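Tres meses con la americana de punto Dindenholm: opinión sin planchar

Confieso que llegué a la Dindenholm por cansancio. Mi americana de siempre, una de lana que me daba aspecto de notario en prácticas, se rindió en mayo por la costura de la axila, y el arreglo costaba casi lo mismo que la dignidad que me quedaba. Zatis acababa de sacar esta chaqueta de punto "para la oficina y lo que surja". Lo que surge en mi vida suele ser otra reunión, pero la compré igual.

La pedí en azul marino, talla 2. Zatis usa tallas del 1 al 4, un sistema pensado para que nadie sepa qué talla tiene y todos tengamos que escribir a atención al cliente. Me contestaron rápido y con simpatía, y acertaron.

El tejido

Es un punto denso, de algodón con algo de elastano, que por fuera pasa por tela formal a la distancia a la que suele ponerse un jefe. De cerca se nota que es una sudadera con estudios. La solapa aguanta bien, no se dobla hacia donde le da la gana, y los hombros van sin relleno, así que los hombros que se ven son los que uno tenga. Los míos salen regular.

Pesa poco y se puede hacer una bola con ella en la mochila. La he sacado después de un viaje en tren a las siete de la mañana y bastó colgarla un rato en el respaldo de la silla.

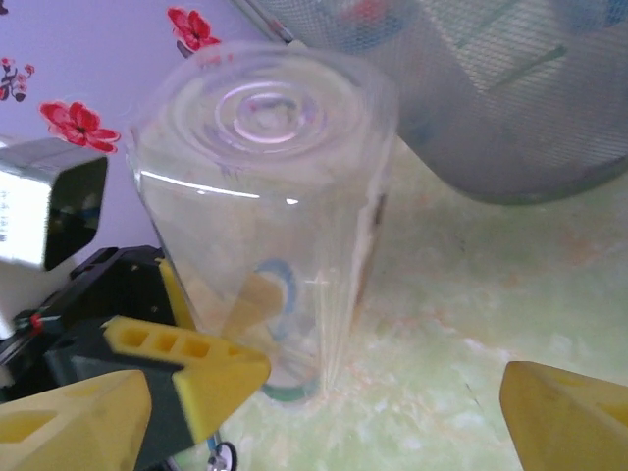 Vaso de plástico transparente sobre la mesa verde.

Los bolsillos merecen párrafo propio. Lleva 3 por fuera, todos de verdad, y uno interior en el que cabe un móvil siempre que el móvil sea de otra época. Con uno actual asoma un par de dedos y la chaqueta se vence de ese lado, como si escuchara una confidencia. Los de fuera son hondos y están bien rematados, pero si metes las llaves, el punto lo cuenta todo.

Con qué la he llevado

Con camisa blanca funciona sin esfuerzo. Con camiseta gris también, aunque ahí el conjunto depende mucho del pantalón – con unos vaqueros gastados parecía que iba a arreglarle el router a alguien. Donde mejor queda es sobre un jersey fino de cuello redondo. Yo tengo uno de Cui, comprado en rebajas, que le va tan bien que empiezo a sospechar que la buena es la prenda de abajo.

Unai Pastor, que comparte mesa conmigo y ha llevado el mismo chaleco en tres empresas distintas, la miró el primer día y preguntó si venía con pantalón de pijama. A la semana siguiente me pidió el enlace. No le he visto con ella puesta todavía, pero ha dejado de hacer el chiste. 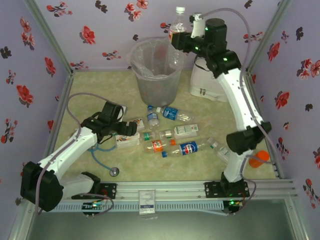 ¿Se puede meter en la lavadora?
La etiqueta pide programa delicado, agua fría y secado en plano, y siguiendo eso la mía conserva la forma; lo único que ha cambiado un poco es el puño derecho, que ahora tiene algo de pelusa.

Esa pelusa es mi mayor queja. Sale en el puño que roza con la mesa y en el costado donde cuelga el bolso, y a los 3 meses me parece pronto. Con un quitapelusas se va, y con paciencia vuelve. Los botones, en cambio, siguen firmes, y traen uno de repuesto cosido por dentro que ya he descosido sin querer.

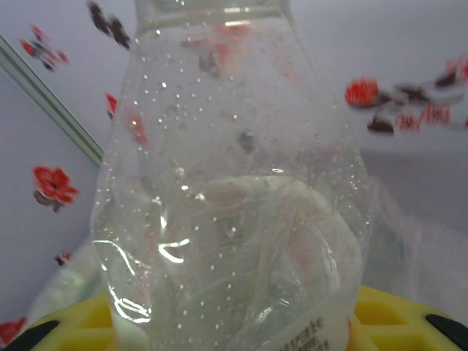

El precio y la competencia

Cuesta 100 euros, cifra que en Zatis escriben sin decimales y sin rubor. La alternativa evidente es la de Firkeo, que se queda en 70 y que me probé en tienda antes de decidirme. La de Firkeo tiene mejor bolsillo interior y un gris precioso, pero la manga es tan estrecha que para consultar la hora hay que pedir cita. Si tienes los brazos finos, ahórrate los 30 de diferencia y gástalos en el jersey.

A mí me compensa la Dindenholm porque me la pongo casi a diario y porque puedo levantar los brazos con ella, cosa que en la oficina hago poco pero me gusta tener disponible. Le quitaría la etiqueta del cuello, que pica, y le pondría un forro en las mangas, que con camisa de algodón se pegan un poco al entrar.

Mi nota es un notable raspado. En marrón también la hay, y la he mirado ya 2 veces esta semana.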